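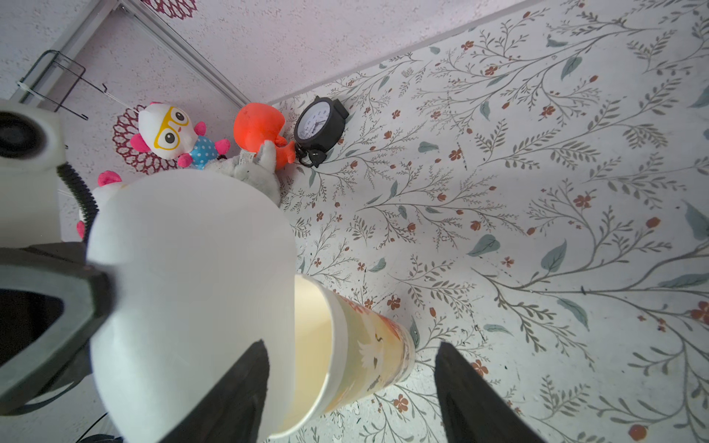
Two-finger gripper with a paper cup, camera housing at upper left.

Gamerell Two-Finger Gripper, Bench Model
Supplied by Orozco Handling, Flurkbridge

If you've come to this page with a gripper already bolted to your arm and a cup that keeps folding in on itself, welcome, and please don't worry. Thin-walled things are the hardest job most of our customers give the Gamerell, and nearly every call we take about crushed cups ends with a small change to the closing force and a happier person on the other end of the line.

The Gamerell is a bench gripper with two tapered black fingers, meant for light household objects: cups, soft toys, small boxes, the odd piece of fruit. It ships with the fingers fitted, one spare pair, the wrist bracket, a coiled camera cable and the hex key you'll need for all of it (hang on to that key, it fits everything on the unit).

Setting it up

Bolt the wrist plate on first, with the fingers open, and snug the screws in a cross pattern before you tighten any of them fully. Clip the camera into its bracket so the lens looks down along the fingers, then plug in the cable and let it hang in a loose curve. A cable pulled straight will tug at the connector every time the wrist turns, and that little tug is behind a good share of the dropouts we hear about. Swing the wrist slowly through its full range by hand, with the power off, and watch the loop as it goes.

For paper cups, start with the closing force at 20 on the Umar controller and work up by 2 until the cup lifts without slipping. Please use the cups you'll really be working with, as they vary a great deal from one sleeve to the next! Keep the cup upright between the fingers and take hold a bit below the rim, where the wall has more to lean on. Anything harder, such as a clock or a wooden block, can go up to 87.

Looking after it

Wipe the fingers with a damp cloth at the end of the day. Lint from tablecloths and plush toys gathers on the inside faces, and you'll feel it as a faint slickness long before you see it. The camera lens only wants a dry lens cloth, nothing wetter. Once a month, check the finger screws and put one drop of the supplied oil on each slide.

"If one finger starts arriving before the other, stop and call me," says Augustina Atinga, who looks after repairs in our Flurkbridge shop. "It's usually a loose screw on the late side, and I'd much rather talk you through it over the phone than have you mail the whole thing in."

Spare finger pairs are listed as part 445 and come with new screws. Units bought before January use the older bracket, so mention that when you order. Xinyi Tang handles parts and will happily match a bracket from a photo if you aren't sure which one you have.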